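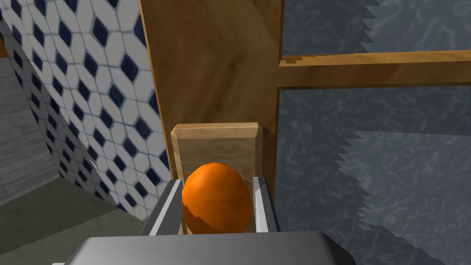
Why does the planner need to know the width of an object before the gripper closes on it?
The width sets the finger opening for the approach, and it tells the controller when to stop closing. Without it the arm either arrives with the fingers too close together or squeezes until the force limit trips.

Nurkside Grasp Planning Project, final report
Hatice Yaman and Torquil Lindsay
April 2024

1. What we set out to do

Our course project was a grasp planner for simulated kitchen rooms. The planner, which we named Cocco, takes a wrist camera view and an object mesh and returns a gripper pose, an opening width and a closing speed. A second program, Movier, turns that pose into joint motion and runs it in the simulator. Hatice wrote most of Cocco. Torquil wrote Movier and the logging.

We did not train a network. The project is about geometry, collision checks and timing, and we wanted every decision the planner made to be something we could print out and read.

2. How the code is laid out

Cocco samples candidate poses around the object, throws out the ones where the palm or fingers would hit something, and scores what is left. The score has 2 terms: how close the contact points are to opposite sides of the object, and how far the wrist has to turn from its current angle. We started with equal weights. Later we cut the wrist term in half — it was picking lazy grasps that touched the object near its edge.

Movier reads the winning pose and plans a straight line for the last part of the approach. If the line is blocked it asks Cocco for the next pose on the list.

3. Contact checking

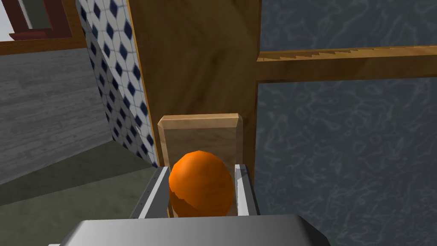
Contact checking took more of our time than anything else in the project. The first version used bounding boxes, and it reported contact before the fingers had reached a curved surface. We replaced it with a check against the mesh itself. Round objects still gave trouble because the meshes are built from flat facets, and the contact normal jumps as a finger moves from one facet to the next. With something like the orange ball between the two fingers, we now average the normals over a small patch on each side. The upright block directly behind the ball matters too: the collision check has to include whatever stands close behind the target, or the planner will offer poses that push the fingertips into it.

Averaging made the check slower. We got most of the time back by running it only when a finger is within a set distance of the mesh.

4. Testing

We ran 1,029 simulated grasps on the lab machine in Damotley, started from a script so they could go overnight. Each run wrote a log with the chosen pose, the rejected poses and the reason for each rejection. In 66 runs Cocco returned no pose at all. Most of those logs showed the same cause: the object was in a corner and the palm collided with a wall in every sample. Sampling more poses did not help much. Allowing a steeper wrist angle did, and that change is now in the main branch.

5. Left to do

The closing speed is still a fixed number in the settings file. It should depend on the object. Movier also has no way to back out cleanly if a grasp fails partway, so it stops and waits for a reset. Torquil plans to work on that in May.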